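In Praise of the Slow Errand

I have a confession to make, and my friends already know it, so you may as well too: I like running errands. I like the dull ones best. Returning a library book, getting a key cut, dropping off a coat to have the lining fixed. Give me a Saturday-ish sort of morning with a list in my pocket and I'm as happy as other people seem to be on a beach.

This puts me out of step with pretty much everyone I know. My friend Yogesh Mittal gets everything delivered. Groceries, light bulbs, birthday cards (he has the birthday cards sent straight to the person, which I find a little chilling). He says he's bought himself back hours every week, and when I asked what he did with them he thought for a while and said he watched a show about a bakery. I've watched that show too. It's a good show! But there's a bakery four blocks from his apartment and he has never been in it.

I didn't always feel this way. Back in 2020 I got used to boxes on the porch like the rest of the country did, and I kept the habit long after I had any need to. It was easy. I'd think of a thing, tap a thing, forget the thing, and then be mildly surprised when it showed up. I once ordered 12 sponges twice in the same evening. What finally broke the spell was a zipper. You can't tap your way to a fixed zipper, or at least I couldn't work out how, so I put on real shoes and took my jacket to Bansal, the alterations place next to the bus stop.

I was in there for most of an hour. The woman at the counter looked at the zipper, told me it was a bad zipper, and then told me what a good one would look like. I learned that my jacket had been hemmed once before, badly. I heard two opinions on the new parking meters. I walked out with no jacket and a strange lightness, like I'd been to a party.

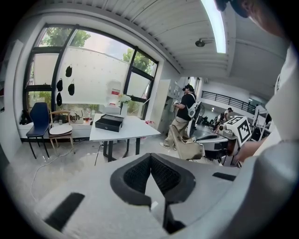 A hand at work.

People will tell me I'm being sentimental, and maybe I am. Errands are a pain if you have three kids and a shift that starts at 5, or if walking hurts, or if the nearest store is a long drive down the highway. I'm glad delivery exists for all those people, and I'm glad of it for me when I have the flu. My complaint is with those of us who have the time and the legs and the store nearby, and who've decided that going there is beneath us.

My neighbor Zsófia Kocsis grew up in a town of 2000 people, and she says her mother could make a trip for eggs last until lunch. You stopped at each gate. You heard who was sick and whose roof had a leak, and if you were smart you carried a second bag, because somebody would hand you plums. Zsófia couldn't stand it as a teenager and moved away as fast as she could. Now she walks to Bastis for her coffee beans even though they're a dollar more than anywhere else, and she takes the long way back past the hardware store. She denies this has anything to do with her mother.

I think what I get out of it is being a tiny bit known. The man at the key counter in Seritz remembers that I lose keys. He doesn't know my last name and I don't know his, and we'd have nothing to say to each other over dinner. Still, last December when I came in bundled up to the eyes, he reached for the right blank before I'd even opened my mouth, and I was absurdly pleased with myself all afternoon.

So I've been trying to talk Yogesh into one errand a week. One! He can pick it. He's bargained me down to one a month, and he wants the first to be lunch, and I've told him lunch doesn't count unless we drop something off on the way. He says he has a lamp that flickers. We're taking it in as soon as he can find the shade.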